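Aug 9, 2016

Up at 6. Finished the comparison of the two coffee accounts before breakfast, since the Vilela invoice has to be approved or queried by tomorrow and I would like to stop thinking about it.

Vilela charged for 359 cups and 318 lids. The delivery note says 318 of each. Either the cups were miscounted at their end or someone typed the wrong line. I wrote to them at 7:40 and attached the note. No reply by evening. The previous discrepancy was in April and took two calls to clear, so I have left the whole invoice unpaid and entered it as disputed.

Continued the cup notes after lunch. The question from Horácio is narrow: which paper cup to keep for the counter when the current stock runs out, Vilela's or the one from Hirnura. He wants one page. I have four and will have to cut.

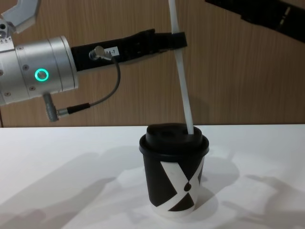
Printed graphics turn out to be a larger share of the unit cost than I had assumed. A plain cup takes one pass and a full wrap takes at least two, with a charge each time the artwork changes. Horácio likes a strong pattern and would pay for it. The black cup with the big white X around its side is the kind he means, down to the small dark drop sitting in the white area. I concede that it reads well on a white tabletop. My objection is to large dark areas in general: any scuff from stacking shows on them, and ours are stacked in a drawer with a bad runner. I put this in the notes as a storage problem, to be fixed at the drawer.

Tested lid fit on the Hirnura samples. Method as before: fill with water at the temperature we serve, press the lid down evenly with the palm, wait ten minutes, tip to one side over the sink. Two leaked at the side seam, where the rim is doubled and the lid has to climb over it. Turning the drinking hole away from the seam stopped it in both cases. This is a matter of habit at the counter and I will write it on the card by the machine. The Vilela cups passed with the hole in any position.

Nesting height next. A sleeve of Hirnura cups stands 42 mm taller than the same quantity from Vilela, so it does not go under the middle shelf. The shelf could be moved up one hole, but then the syrup bottles have to go somewhere else. Left it.
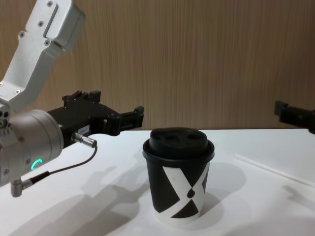
Disposable cup with its black lid on, wood-grain wall behind.

Lid color is the one item on which Horácio and I agree. Black stays. White lids show coffee around the drinking hole after the first sip and people bring them back to ask for a clean one. The Lirnex catalog has a black lid in our diameter, sold in cartons of up to 109, an odd number that I have asked them to confirm. If it is correct, the carton will fit on the floor beside the sink cabinet with the door still able to open.

Umov called at 4 about the water filter. Cartridge not in stock, will ring again. Descaled the kettle in the meantime and replaced the washer on the small tap, which had been dripping onto the tray.

Supper late, soup and the end of the bread. Still to do: cut the notes to one page, measure the drawer runner, ask Horácio whether the artwork charge is per order or per year, find the receipt for the last box of stirrers.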